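# Dallodley Small Crater Catalog

Hi! I'm Yến Lương, and this is the README for the little lunar crater catalog that Hằng Ung and I have been putting together out of Dallodley. If you landed on this page looking for one of the big global crater databases, you want something else. Ours covers one smallish patch of mare, at small diameters, done by two stubborn people with strong opinions about shadows.

There are 2813 craters in the current release. They were marked on 66 image tiles, and every tile was gone over by both of us. Read the part on confidence before you plot anything, please, please, please.

## What you get

The main thing is `craters.csv`. One row per crater, plain text, comma separated, UTF-8, no funny business. There's also `tiles.csv`, which tells you which tile is which and how the sun was sitting when it was imaged, and a folder called `notes` with the comments we typed while marking. The notes are messy. I thought about tidying them and then decided that if somebody ever wants to know why we argued over a particular dent in the ground, the argument should be there.

Columns in `craters.csv`:

- `id` — a running number, never reused, even when a row gets dropped
- `tile` — matches the `tile` column in `tiles.csv`
- `lon`, `lat` — degrees, east positive, planetocentric
- `diam_m` — rim to rim diameter in meters
- `shape` — round, oval, or broken
- `fresh` — 1 to 4, where 1 is crisp and 4 is nearly gone
- `conf` — high, medium, or low
- `marker` — H, Y, or B (both of us, independently)

If `diam_m` is blank, the rim was too far gone to measure. Don't fill those in with zero! We had someone do that and their size plot grew a very strange tail.

## How the marking went

We used Chu, which is the marking tool Hằng wrote back when she was trying to avoid writing her thesis. You drag a circle over the rim, nudge it, hit a key for freshness, move on. It saves after every crater, and I am grateful for that because my laptop has a habit of dying in the late afternoon.

Each of us did a full pass without looking at the other person's circles. Then Chu matches them up. If two circles overlap well enough (the centers closer than a quarter of the diameter, and the diameters within a fifth of each other) they get merged and the row is tagged B. Everything left over goes into a pile, and we went through the pile together with a lot of tea.

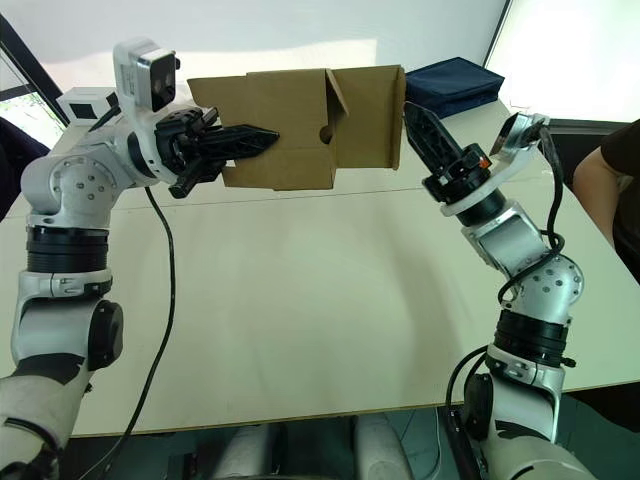

The pile had 755 circles in it after the first round. Most of them were easy. One of us had skipped a faint one, or I'd marked the same thing twice because I went for a snack and lost my place. The hard ones were the clusters, where secondary craters land almost on top of each other and you have to decide whether you're seeing three rims or one lumpy one. Hằng likes to split and I like to lump. We ended up with a rule — if you can trace at least half of a rim without guessing, it counts as its own crater — and I still think it's a bit generous, but I agreed to it and it's applied everywhere.

Low sun tiles are a joy. The shadows are long, everything pops out, and you can go for an hour without noticing. High sun tiles are a slog, all bright smudges and wishful thinking. Look at the `sun_el` column in `tiles.csv` and you'll see the spread. I would not compare crater counts between a low sun tile and a high sun tile without some kind of correction, and we don't give you one, because we tried two and didn't believe either of them.

## Confidence, please read

So, `conf`. High means both of us marked it on the first pass and neither of us changed our minds. Medium means it came out of the pile and we agreed after talking. Low means one of us still isn't sure and the other one was more tired.

There are 419 low rows. They're in the file because some people want them (for testing a detector, say) and it's easier for you to filter them out than for us to put them back. For anything involving surface ages, drop them. I'd also be careful with the smallest craters no matter what `conf` says. Near the resolution limit you're measuring a handful of pixels, and being off by one pixel on each side makes a real difference to the diameter.

`fresh` is softer than it looks. We both used the same set of reference craters for classes 1 through 4, printed out and taped to the wall, but the line between 2 and 3 wandered. When we disagreed by one class we took the older one. When we disagreed by two we looked again together.

## Loading it

Any spreadsheet will open it. In Python:

 import pandas as pd
 c = pd.read_csv("craters.csv")
 good = c[c.conf != "low"]

That's pretty much the whole tutorial! If you want it on a map, Jison reads the file directly, just point it at `lon` and `lat` and tell it the body is the Moon. It defaults to Earth, and then your craters will be drawn at the wrong scale and you'll spend an evening wondering what you broke. (I spent that evening. It was raining, too.)

Jimen should work as well. Hằng uses it and I don't, so send Jimen questions to her.

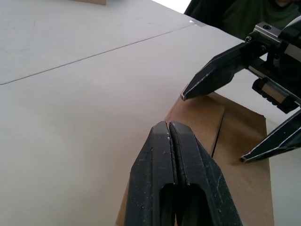

One thing about coordinates. The tiles were tied to the base map by hand, using matching features, and a few of them are a little off at the corners. Craters along a tile edge can sit slightly away from where another catalog puts them. If you're matching our rows against somebody else's, give yourself some slack in the search radius and check the edges by eye. The `edge` column in `tiles.csv` says yes for the ones we know are bad.

Craters that straddle two tiles are listed once, under whichever tile has more of the rim.

## Stuff we know is wrong

I'd sooner tell you now than get the email.

The tile in the far northeast has a strip along its west side where the contrast is awful, and we almost certainly missed craters there. It's flagged in the notes, but there's no column for it. If you're working out densities, clip that strip away and use the smaller area.

The `shape` value "broken" got used for two different things. I was using it for craters with a chunk of rim missing, and Hằng was using it for craters with another one punched through the side. We noticed after the marking was done. The notes will sometimes tell you which was meant, and I'm slowly working back through them, and it will be two separate values in a later release.

Elongated craters are stored with a single diameter, the average of the long and short axes. Yes, we should have kept both. Chu only draws circles, and Hằng has promised me ellipses.

A few rows have ids that jump by a large amount. Nothing is missing. We restarted the counter after a crash and left a gap on purpose.

## Using it and sharing it

Go ahead and use it for whatever you like, including classes, posters, and training models. The license is CC BY 4.0. Credit goes to "Ung and Lương, Dallodley Small Crater Catalog" plus the release number you used. Do include the release number, because rows do get dropped and changed and otherwise we can't help you when your totals don't line up with ours.

If you train a detector on this, I'd love to see what it does with the clusters. Send us the ugly results too! Hằng has a theory that an automatic detector will side with her on splitting, and I have a tub of ice cream riding on it.

Please don't redistribute an edited copy under the same name. Change the name, say what you changed, and we're all friends.

## Sending corrections

Open an issue with the `id`, what you think is wrong, and a link or a cropped picture showing it. One crater per issue is easiest for us, but if you've found a whole batch, a CSV with the same columns is fine and honestly very welcome. We can't promise to be quick. Hằng has field work in September and I'm usually the one answering, mostly at night after my kid is asleep.

For a missed crater, give us the tile, the center, and your best diameter. We'll each mark it blind in Chu, same as all the others, and it goes in if it passes the half rim rule. If we turn it down we'll say so in the issue, and you can argue. We're used to that.

New releases come out when there are enough fixes to be worth it. The change list lives in `CHANGES.txt`, newest at the top, and it names every id that was touched.

Related

- Chu: install notes and keyboard shortcuts
- Reference craters for freshness classes (printable sheet)
- Opening the catalog in Jison
- Tile outlines and sun angles
- Splitting or lumping? Notes on secondary clusters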